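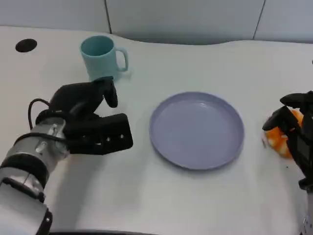
El tablero Koltia es una superficie de trabajo para oficinas, salas de reuniones y puestos compartidos. Se vende suelto, para montar sobre patas propias o sobre la estructura Mirani, y se sirve con los taladros hechos según el plano que envía el cliente. El acabado más pedido sigue siendo el blanco, que va bien con paredes claras y no compite con lo que se ponga encima, sea un monitor o una taza azul claro. El borde trasero puede encargarse recto o con una curva suave, y el pasacables negro redondo se coloca cerca de una esquina o donde indique el plano.

Características

Acabados: blanco, gris piedra y arena
Grosor: 27 mm
Borde trasero: recto o curvo
Pasacables: negro o del color del tablero
Referencia: Koltia 1214
Garantía: 2 años
Plazo de fabricación: 20 días laborables

Montaje

El tablero llega embalado en cartón con cantoneras. Conviene abrirlo en el suelo, sobre una manta, con la cara vista hacia abajo. Los puntos de fijación vienen marcados. Los tornillos incluidos son los correctos para este grosor; si se usan otros más largos pueden asomar por la cara superior y la garantía no cubre ese daño. Para los modelos de mayor longitud hacen falta dos personas.

Si se monta sobre la estructura Mirani, hay que dejar las patas sin apretar del todo hasta que el tablero esté nivelado. Con estructuras de otros fabricantes, envíenos antes un croquis con las distancias entre agujeros.

Limpieza

Paño húmedo y jabón neutro. No usar estropajos, acetona ni productos con lejía. Las marcas de rotulador salen con alcohol si se limpian el mismo día. En el acabado blanco, las manchas de café deben retirarse pronto, sobre todo junto al canto. El pasacables se saca tirando hacia arriba y se puede lavar aparte.

Pedidos

Los pedidos se hacen por correo o desde la ficha de cliente en la web de Furstead. El precio depende de las medidas y del tipo de borde, y el presupuesto incluye el transporte a pie de calle. La subida a planta se contrata aparte con Curkudine, nuestra empresa de reparto.

Los tableros a medida no admiten devolución salvo defecto de fabricación. Los golpes de transporte deben anotarse en el albarán en el momento de la entrega.

Para consultas sobre planos y taladros especiales, pregunte por Musa Danladi en el departamento técnico. Las muestras de acabado se envían sin coste a estudios y empresas.

Ficha actualizada el 8 de agosto de 2019.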